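Switching our renters policy, and what I learned about scheduled items

I spent most of June moving our renters insurance from Hamis to Manau. It took longer than I expected, and I want to write down how it went while I still have the paperwork on the table.

We had been with Hamis for nine years. I never filed a claim and never read the policy past the first page. Then the renewal came in at $400 for the year, up from $367. An extra $33 is not a lot of money, but the letter gave no explanation, so I called. The person on the phone was polite and told me the rate had changed for our whole zip code. I asked if the coverage had changed too. She said she would have to check, and I did not hear back.

So I got out the policy and read it. Two things bothered me. The first was that it paid actual cash value on our belongings. If our seven-year-old couch burned up, we would get what a seven-year-old couch sells for. The second was a limit of $1000 on jewelry for the whole household. My wife has her grandmother's bracelets, and one of them alone is worth more than that.

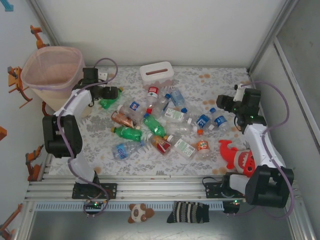

I asked for quotes from Manau and Gezer. Gezer was cheaper but wanted a separate policy for the bracelets, with its own deductible and its own bill. Manau would add them to the main policy as scheduled items, meaning each one is listed by name with its own value and no deductible. They needed an appraisal less than 2 years old. Ours was from before we were married.

A neighbor gave me the number of Tülin Sönmez, an independent agent who has an office over the pharmacy. I had avoided agents because I assumed they cost extra. She explained that the company pays her commission and that my price would be the same either way. She also caught a mistake. I had typed in our building as wood frame when it is brick, and fixing that brought the quote down a little.

The appraisal took one afternoon. The jeweler weighed everything, took photos, and mailed me a signed report. I scanned it and sent it to Tülin that night.

The last step was canceling Hamis. Do this in writing, and don't do it until the new policy has a start date. I set both for the same day at 12:01 a.m. Hamis still took one more automatic payment, and I had to call again to get it back. The refund came as a paper check.

We now have replacement cost coverage and the bracelets are listed. The total is a bit higher than what Hamis wanted. I keep a copy of the policy and the appraisal in Namus, the file storage app we use for taxes, and my wife has the login.

Next I need to look at the car insurance. I have not read that one either.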